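Soup for a crowd - speaker notes, Lerero Community Kitchen night, 2025-06-28
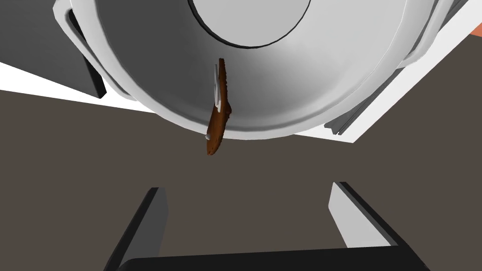
Slide 1: the big round pot, computer-rendered, from underneath.

Hi everyone, thanks for coming out in the cold! I'm going to talk about feeding 27 people from one stove, which I've now done for 12 winters at the Malcombe hall.

(Ask who's cooked for a crowd before. Wait for hands.)

Start the onions early, earlier than you'd like. Mine go on low for 33 minutes with a pinch of salt, and I don't wander off - learnt that the hard way with the Flotier barley batch, sorry again to anyone who ate it.

Stock next. Veg scraps from the freezer are fine, but go easy on broccoli stalks or the whole thing smells like a school bus.

Lentils or barley, pick one. I like lentils (cheaper, and the kids will eat them).

Skip the bit on freezing if we're behind. Hand round the Chien Road recipe sheets, 2 per table, then questions.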